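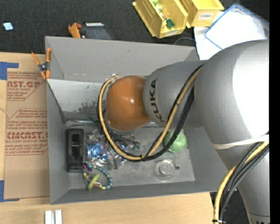
Watville Community Help
Home > Storage and tidying > Small items

Deep grey box full of small bits, everything ends up in one pile

Asked by Montri Prasertsri
Viewed 1,445 times
Tags: sorting, dividers, small parts, tabletop

I have an open grey box, rectangular with tall sides, that lives on a light wooden table. It has become the place where small things go when they don't have anywhere else to be. I tip it out every couple of months, sort the lot into piles, put the piles back in neatly, and within a week or two it is a jumble again.

The box measures 376 mm inside on the long side. I can't easily swap it for a different one. It fits where it is, I like being able to reach in from above, and it doesn't slide. The tall sides are useful for keeping things off the carpet, which is a dark charcoal colour. Anything small and dark that lands on it is gone until I stand on it.

What I have tried so far:

Zip bags. They work until I need something quickly, then I open three bags to find the right one and don't close any of them.

A cardboard divider cut from a cereal packet. It leaned over the first day and small things went underneath.

One smaller box inside the bigger box. This helped a bit, but now I have a jumble in the small box and another around the outside of it.

The things in there are different shapes and that's part of the trouble. Long pieces stand along one wall without any bother, but the short stuff spreads out over whatever floor is left. I don't want a lid, and I don't want a drawer unit because there is no wall space behind the table.

Is there a way of dividing up a deep box that stays put, and how do you decide what goes with what? I'm in Odbridge if anyone knows of somewhere local that sells inserts. Happy to make something if it only takes an evening.

3 replies, sorted by most helpful

Filipa Coelho
Marked helpful by 63 members

I'd deal with the sorting first and the dividers second. If you build the sections before you know what has to go in them you'll end up with one that's overflowing and one that's always empty.

Put an old light-coloured towel or sheet on the table and tip everything out on it. The towel stops things rolling, and you won't be hunting on that carpet. Then sort by when you use the things. Most people sort by what the things are, so all the clips together, all the caps together and so on. That looks good on the day but it falls apart because you don't go to the box for "a clip". You go to it because you're doing a job, and the job needs a clip and a cap and something else.

My own box is in the sewing room. I have one section for things I pick up every time I sit down, one for things I use maybe once a month, and one for spares. There's also a section for things I can't identify. That last one gets emptied in April when I do the whole room. If I still don't know what something is by then it goes in the bin, and so far I've only regretted one (it was the foot off a lamp).

Once you have your piles, leave them on the towel overnight if you can. I always move a few things between piles the next morning.

For the dividers, use corflute. It's the plastic sheet real estate signs are made from. It cuts with a utility knife and a steel ruler, it's stiff, and unlike your cereal packet it doesn't go soft.

1. Measure the inside of the box at the floor and again at the top. A lot of plastic boxes aren't the same size top and bottom, and if a wall slopes in towards the opening a divider cut to the floor length won't go in straight. You have to tilt it. Cut to the smaller measurement first and see how it sits.

2. Cut the strips 95 mm high. You don't need to go to the top of the box. If the divider is as tall as the walls your hand won't fit in the section, and you'll stop using it. Low dividers in a deep box are much easier to live with.

3. Where two strips cross, cut a slot halfway down one and halfway up the other and push them together. Make the slot the same width as the sheet is thick. If it's loose the whole thing wobbles.

4. Run a bead of removable adhesive putty along the bottom edge, or a strip of draught seal foam. Foam is better. It squashes down and fills the gap, so small things can't get under.

5. Keep one channel the full length of the box for your long pieces. Put it along whichever wall they already stand against, since you'll keep putting them there anyway.

Cut the corflute with the flutes running upright. If they run sideways the strip bends along the flute as soon as you lean on it.

It took me one evening including finding the ruler.

 Montri Prasertsri
 Thanks, this is very clear. I measured top and bottom as you said and they are different, so I'm glad I hadn't cut anything. Does the foam get dirty?

 Filipa Coelho
 It does, it picks up fluff and thread. I lift the whole grid out when I do the April clean and go over the foam with a lint roller. Replace it when it stops springing back.

 Brigitta Ruchti
 I did this with the clear plastic from a display folder before I'd read this page, and it was too thin. Corflute is the right stuff. Some sign shops will give you offcuts if you ask.

Ubaldo Valentini
Marked helpful by 21 members

I'd go with loose tubs instead of fixed dividers. I've had both.

Fixed dividers look tidy but to clean the bottom of a section you have to take everything out by hand. With tubs you lift out the one you want, carry it to wherever you're working, and put it back afterwards. When one gets grubby you wash it and nothing else has to move.

Square tubs waste less room than round ones. The ones I use are made by Deslow and measure 63 mm on each side. Five of those in a row along your 376 mm leaves a gap of 61 mm at the end, and I'd use that gap for anything that doesn't fit a tub. If the gap annoys you, wedge a bit of foam in it so the tubs don't creep.

Some points from using them for a few years:

Don't stack them. The bottom layer might as well not exist.

Put the tubs you use most on the side nearest you. I know that sounds obvious, but I had mine the wrong way round for months and was reaching over the full ones every time.

Get tubs all the one colour, or clear. I bought mixed colours thinking I'd remember that blue was for screws. I didn't. Label the top rim if you can, since you're looking down on them. A label on the side of a tub is no use at all in a deep box.

Leave one tub empty. When you're in a hurry, things go in there. Empty it out when it's full. This is the one thing that has made the biggest difference for me, and it would work with Filipa's dividers as well.

For long pieces, stand them along the wall like you're doing and let the tubs hold them in place.

As for the floor, put something pale under the table. I have an offcut of cream lino under my bench. Dropped bits show up straight away and it sweeps.

 Thanakorn Duangkaew
 Tarawneh Hardware in Odbridge had the square tubs last time I was in. They're down the back with the fishing gear and not with the storage stuff. Ask at the counter.

 Montri Prasertsri
 Thank you, I'll have a look. I didn't think to check the fishing aisle.

 Filipa Coelho
 I agree about the empty tub. I do the same with one section and just call it "later".

Brigitta Ruchti
Marked helpful by 4 members

Could you just have less in it? I had the same trouble and in the end I threw out half and it was fine. Also magnets on the wall of the box if any of it is steel. I haven't tried that myself.

 Ubaldo Valentini
 Magnets are alright for bits like drill tips, but check what else is in the box before you stick them in. If the box is plastic you'll need a magnet on the outside as well or some tape to hold it.

 Thanakorn Duangkaew
 Double-sided tape won't hold a magnet for long if the plastic has a matte finish. Wipe it with metho first, or use the screw-on magnet strips.

Update from Montri Prasertsri

I went with a bit of both. One corflute strip runs the full length with foam along the bottom, which makes the channel for the long pieces, and on the other side of it I'm using the Deslow tubs. Tarawneh Hardware did have them, in the fishing section as described. They only had clear ones, so the colour question took care of itself.

I sorted by job the way Filipa suggested. It was slower than sorting by type and I wasn't sure about it on the first evening, but I left it all out overnight and moved several things in the morning, same as she said.

Two things for anyone doing this later. The first strip I cut was a little long and it bowed, and the bow pushed the tubs out of line. Take off a sliver at a time. And the tubs are slippery on the bottom, so I put a piece of rubber shelf liner under them. It came on a roll and the rest is now in the kitchen drawers.

I haven't done anything about the carpet yet. If anyone has a cheap source of pale lino offcuts near Odbridge, please reply under this.

 Thanakorn Duangkaew
 Try any of the flooring places just before they close up in the afternoon. Ask what's in the skip. Take a measurement with you and a knife.

Related pages
Keeping small screws sorted on a shared bench
What to line a plastic box with
Removing scuff marks from grey plastic
Finding dropped items on dark carpet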